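Chapter 13
Recording Demonstrations by Remote Control

A policy trained by imitation can be no better than the motions it is shown. This chapter covers demonstrations collected from a human operator who drives a two-arm workcell, and the choices made before the first episode is saved. The running case is letter sorting, in which small foam letters are moved from a tabletop onto plates.
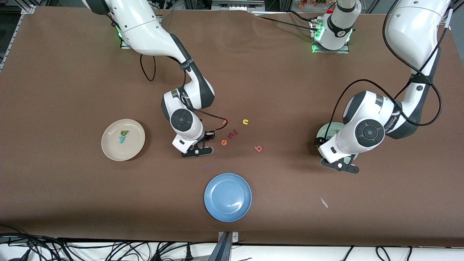
Each episode is stored as a sequence of joint positions, gripper commands and camera images on a shared clock. The Cimen set, compiled by Lencho and Begović, holds 1654 recorded episodes, of which 968 passed review. Most rejections were caused by pauses: the operator stopped to plan the next grasp, and the arms learned to stop as well.

Section 13.1 defines the mapping from operator hand to gripper. Section 13.2 treats delay and its effect on contact. Section 13.3 compares remote control with guiding the arm by hand, where the operator's own body may block the camera.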